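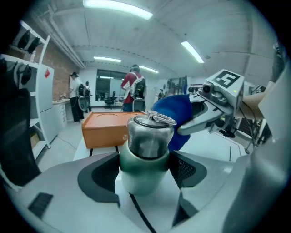

Thread: Keeping water cold at your desk all day?

mossbucket
Our office cooler died in January and I finally gave up on it. Bought a Tastik steel bottle and I love it, but it smells weird if I leave it shut over the weekend. What do you all wash yours with?

dillweed27
Baking soda and hot water, leave it overnight! I've done that with my Karras for years and it smells like nothing. Get in under the lid too, the gunk hides there.

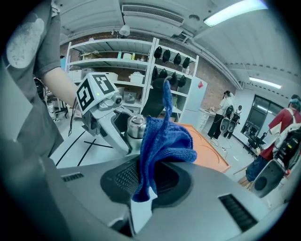

And please don't wipe the inside with the same rag you use on your desk (my coworkers do this, I can't watch).

pintsizepat
Disagree on baking soda, it leaves a film. White vinegar, ten minutes, rinse twice. Also - unpopular opinion - just drink canned seltzer. No washing.

mossbucket
Seltzer adds up though! I spent $114 on cans last year before I switched.

dillweed27
Film means you didn't rinse, Pat.

pintsizepat
I rinsed plenty lol. Anyway, things that worked for me, cheapest first:

1. Vinegar, and leave the lid off to dry
2. A bottle brush with a long handle, mine's a Fornidik
3. Cans, bought by the case 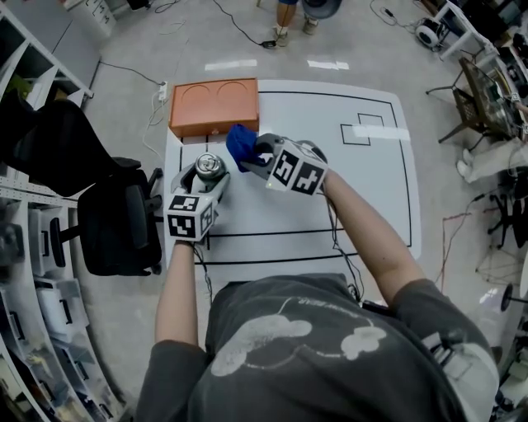 4. Denture tablets, one per bottle, overnight

mossbucket
Ok denture tablets it is, picking some up tonight.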